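Spices and Seasonings: Gallery
Melis Community Kitchen

Home / Collections / Pantry / Spices and Seasonings

Introduction

The Melis Community Kitchen keeps a shared pantry for its cooking classes and neighbourhood meals. Spices and seasonings make up a small part of the pantry by volume and a large part of it by number of containers, and they are the section most often asked about by new members. The notes on this page were prepared by Katherine Condori, Pantry Coordinator, and were last revised in June 2020.

The gallery is intended to accompany the printed Pantry Guide. It deals with the containers themselves: what they are made of, how they open, what their labels say, and how they should be put back. Recipes are listed separately under Classes and Meals.

Containers in use

The kitchen does not buy matched sets. Spices arrive in whatever packaging the supplier uses, and they remain in that packaging until they are finished. The original label carries the ingredients and the storage advice, and the kitchen considers this more useful than a uniform shelf. Three kinds of container are common.

Tall rectangular tins. Generally used for ground pepper and other seasonings that are needed in every class. They stand at the back of the shelf, label facing forward. Lids must be pressed down fully at all four corners.

Small decorated tins. Often used for paprika. The ornament makes them easy to recognise, and members sometimes ask to keep them once empty. Requests may be left at the front desk.

Small cylindrical jars. Used for dried herbs, ground spices and blends. The contents can be checked without opening the lid. Jars are kept in front of the tins, where they are less likely to be knocked over by a reaching hand.

Storage

Spices are stored in the Mocanu cabinet on the north wall, away from the ranges and the dishwasher. The cabinet has 26 numbered positions. A container should be returned to the position from which it was taken, even where a more convenient space is free.

Colour and flavour both suffer in a warm cupboard. Red powders such as paprika fade noticeably, and ground herbs take on a flat, dusty smell. Members who notice either should place the container on the review tray — it should not be thrown out without being checked.

Spices are never shaken directly over a steaming pot. Measure into a spoon or a small dish, close the container, and then add the measured quantity. Steam entering a tin or jar causes the contents to cake.

Labels and dating

Each container receives a Grasus date sticker on its base when it is first opened. The sticker shows the month and year only. Ground spices are reviewed every January, and whole spices every second January. Stickers should not be placed over ingredient lists, certification marks or barcodes. The barcode is used when stock is entered in Flirix, the pantry's inventory program, and the ingredient list is consulted by members with allergies.

Gallery

Black pepper, smoked paprika and a small jar of ground spice

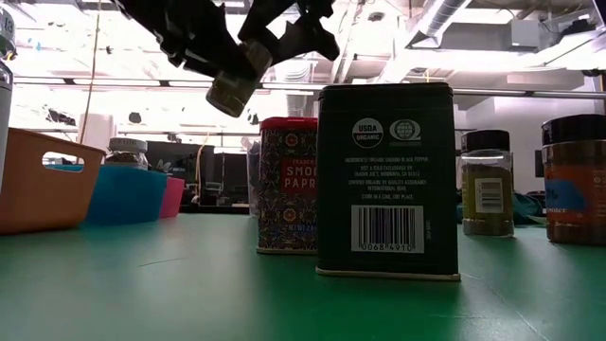

Should a half-empty tin of ground pepper be topped up from a new one?

The older tin should be finished first and the new one left sealed. Mixing the two makes the date on the base meaningless, and the fresher pepper loses some of its strength to the old.

The pepper tin carries a USDA Organic seal and the words "Store in a cool, dry place". Its label names Trader Joe's of Monrovia, California, as distributor.

The paprika tin, with its red lid, is decorated in a floral and paisley pattern of dark blue, red, gold and white. The jar has a dark lid and greenish-brown contents.

Donations

The pantry accepts unopened spices in their original packaging. Containers must have a legible ingredient list in English or French. Home-ground blends cannot be accepted, however well they are labelled. Donors are asked to bring no more than two containers of any one spice at a time, as the cabinet has limited room and ground spices do not improve with waiting.

Empty tins in good condition are washed, dried overnight with the lid off and offered to the craft program. Dented tins and those with rust along the seam go to metal recycling.

Use of this page

Instructors may print the gallery for class use. Copies of the Pantry Guide are kept in the drawer beneath the cabinet, and a large-print version is available on request. Corrections to the text should be sent in writing to the Pantry Coordinator, with the cabinet position number where one applies.

Related pages: Flours and Grains — Oils and Vinegars — Dried Pulses — Cabinet Plan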